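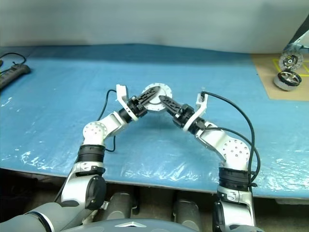
About Zatus

Zatus is a small software company in Hurnholm. We write the code that sits between a robot's cameras and its motors: perception, planning, two-arm control, and a growing pile of tools for figuring out why something went wrong. We don't build robots and have no plans to. We just love making them move well!

We started out in May with two desks and one stubborn question: why is it so hard to get two arms to hold the same thing? One arm is a well-understood problem. Give it a goal, plan a path, go. Put both hands on one rigid part and suddenly every tiny error in one arm becomes a push on the other. Position control alone will happily fight itself until a part slips or a joint faults out. We found that fascinating, and we still do.

What we make

Our main product is Zulier, a planner and controller for two-arm work. You tell it about the part and where it can be touched, and it treats the part and both arms as a single chain. The planner picks motions that keep the chain closed, and the controller underneath decides how much each hand gives way (we spend a lot of our week on that one). The force loop has a budget of 2 milliseconds per cycle, and everyone here has at some point tried to sneak extra work into it and been caught by the nightly tests.

Then there's Tehrani, our log viewer. It began as a script Ha-rang Shim wrote over a weekend to line up camera images with joint torques on one timeline, and it grew because everybody kept asking for one more panel. You can scrub back to the moment a grasp changed, see what the perception code believed, see what the planner was told, and replay the run against a newer build. Quite a few of our users came for the viewer first and looked at the planner later. That's fine with us!

What we work on

Motor parts are our favorite test subject. They're round, they're shiny, they have slots and holes that repeat all the way around, and a camera has a terrible time telling which way one is turned. Pose estimates jump from one slot to the next between two images and both answers look equally right. So our tracker carries several guesses at once and lets touch settle the matter when the second hand makes contact.

Our regression suite has 193 recorded tasks in it right now, mostly handovers, regrasps and two-handed holds, and we'd like it to reach 200 before the next release. Every bug report that comes with a log gets turned into a task. The full suite takes almost 60 minutes to run, long enough for lunch if you eat at your desk.

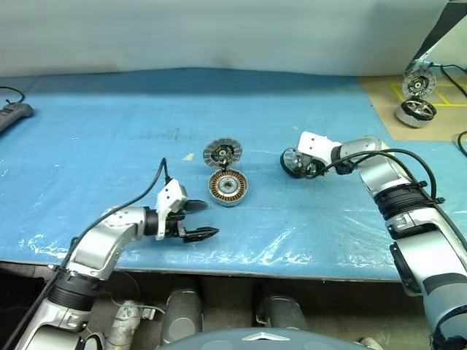 Ga-eun Baek wrote to us after moving her own handover code to Zulier: "I had been tuning grip force by hand for weeks, one number per part. What I like is that the release waits for the other hand to take the load. I'd still like the error messages to be shorter."

The error messages are getting shorter. We've also rewritten the handover chapter of the manual with her questions in mind, and it now covers what the giving hand should do if the load never shifts.

How we work

Code gets reviewed by someone who has run it on an arm, and that goes for the small changes too. We write up failures in the same place as results, with logs attached. New people fix a bug in Tehrani in their first week and write a planner test in their second, so they see both ends of the stack early.

Want to talk about contact planning, calibration or a log you can't make sense of? Write to us. Logs are welcome in any format, and we've probably met worse.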